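Spending Plan for a Tabletop Sorting Station
Student Project Report, Spring Term
Feb 3, 2022

Before anything else, a word about what we set out to do, which changed twice between the proposal and the report you are reading now. Our first idea was to design a full sorting cell, with an arm on a rail and a conveyor, and to present it as something a small shop could copy. Our advisor read the proposal, smiled very kindly, and asked what it would cost. We had no answer. We had a lovely drawing and a page of features and no idea at all whether the whole thing came to the price of a bicycle or the price of a house. So the project became the answer to that question, and we are glad it did, even though it meant spending far more time with quotes and shipping tables than with anything that moves!

The task we planned for is a modest one. Small household things (toys, hair ties, bags, cards, bits of cloth) lie on a table or in an open box, and they have to be picked up one at a time and put where they belong. Anyone who has cleaned out a drawer knows the job. It is also a job that gives grippers a great deal of trouble, and the trouble is what drives the budget, as we explain further down.

What we were allowed to spend

The department gave us a ceiling of 1000 dollars for the paper exercise, meaning that every item had to be priced as if we were going to order it, with tax and shipping, and the total had to stay under the line. Our recommended list comes to 808 dollars. We kept the remainder as a reserve and did not assign it to anything, although there was a lively argument over this. Part of the group wanted a second camera. The rest of us had just finished adding up the shipping and felt that a reserve was the least we could do for whoever has to place the order.

A robot arm was left out of the list entirely. We know this sounds odd in a report on automation. The department already owns a Vik training arm that can be booked by the half day, and after reading its manual from cover to cover we decided that paying for a second arm would have eaten the whole ceiling and left us with nothing to put on the end of it. Our plan therefore covers hand-held grippers for recording how a person does the task, spare parts for them, a way to store the recordings, and the adapter needed to mount a similar gripper on the Vik later.

How we compared the offers

We asked for offers from two sellers, Porosier and Flirno, and we would like to thank both for their patience, as we must have been the smallest inquiry either of them had that month. We sent the same list to both and asked for the same delivery date. What came back was hard to compare. Porosier priced each part separately, down to the screws, and added shipping at the end. Flirno quoted a bundle with shipping inside it and a line called "starter items" that took three emails to untangle. We ended up rebuilding both offers in our own spreadsheet, with one row per part and a column for whether we could do without it for the first month.

That last column was the most useful thing we did all term. We had begun with a long wish list, and when each of us had to mark what the first month of work could not happen without, the list got much shorter. The mounting plate stayed. The padded carrying case did not. The spare finger pads stayed and were in fact doubled, and the second lamp was moved to a "later" page along with the fancy cable clips.

On price alone, Flirno was cheaper by 93 dollars. We still recommend Porosier. The reason is repairs. With the bundle, a worn pad means buying a whole finger, and a worn finger seems to mean buying a pair. With separate parts, the pads can be replaced at a small price by anyone with a screwdriver. Our estimate is that the difference would be used up before the end of the first year, though we admit this depends a lot on how roughly the next group treats the equipment, and we were not able to test it.

Why the pads get their own line

Soft pads on the gripping faces are the part that touches everything, so they are also the part that gets dirty, polished, nicked and lost. We considered plain foam, which costs next to nothing and can be cut with scissors, and textured pads, which have to be ordered. Foam looked wonderful in the spreadsheet. The trouble is that thin, crinkly things such as plastic bags ask for a good deal of friction, and small toys with odd shapes ask for a surface that gives a little. We budgeted for the textured kind and put foam on the list as a backup only.

The same thinking applies to the objects. Our first draft had a line for a ready-made set of practice objects, sold in a neat tray. We struck it out. A household already has a supply of awkward items, and a decorated cardboard box on a table with a busy cloth is a harder and more honest test than a set of smooth blocks. The saving went to storage, where we had been far too hopeful. We first planned for 200 gigabytes and found, after reading how long a single afternoon of recording can run, that this would be tight very soon.

The work area

For the room itself we budgeted nothing. A kitchen or living room table is enough for the recording part, and we wanted the plan to hold for a student who has no bench and no lab key. A printed tablecloth can stay where it is.

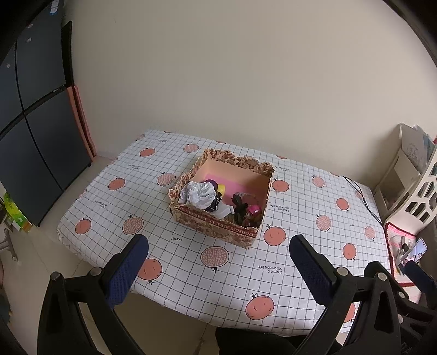 Gripper fingers with blue pads over the printed tablecloth
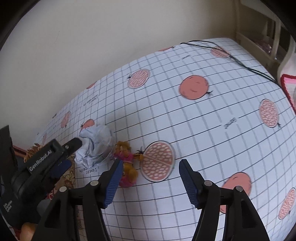 There are two costs attached to working in a home that we only noticed late, and we have added both. The first is power. Chargers, lamps and a laptop use up outlets quickly, so the list now has a good extension cord with a switch, and a packet of cable ties. The second is time. Setting up and clearing away has to be counted whenever the table is needed for dinner, and while this doesn't show up in dollars, it changes how many sessions a person can fit into a week. In our schedule we allowed one session per evening and no more, and we would ask the next group not to be braver than that.

What we would buy first

If the order can't be placed all at once, we suggest splitting it. The grippers and the spare pads should come first, together with the storage drive, as recording can start with those. The mounting adapter for the Vik can wait until there is something worth playing back on it. The adapter has the longest delivery time on the Porosier offer, however, so "wait" should mean a few weeks and not until the end of term. We made this mistake on paper in our first schedule, where the adapter arrived after the final presentation, and we were very happy it was only on paper.

We also looked at a subscription to Cemano, a labeling program that one of us had tried in another course. It is pleasant to use, and it would have saved a good many evenings. We left it out because it is billed monthly and our ceiling is a single sum, and we didn't want to hand over a plan that quietly keeps on charging after we've gone. If the department is able to pay for software from a different account, we'd be delighted to see it added.

Open points

The warranty terms on the Porosier grippers are not clear to us when it comes to use by more than one person, and we have written to ask. The reply hadn't come when we finished this report. The spreadsheet has a yellow cell for it, and the return shipping cost for a faulty part sits in the cell next to it, also yellow. Tax was worked out at the local rate and should be checked again before ordering. The full parts list, both rebuilt offers and the schedule are in the project folder, with the older versions kept underneath in case anyone would like to see how large the wish list once was.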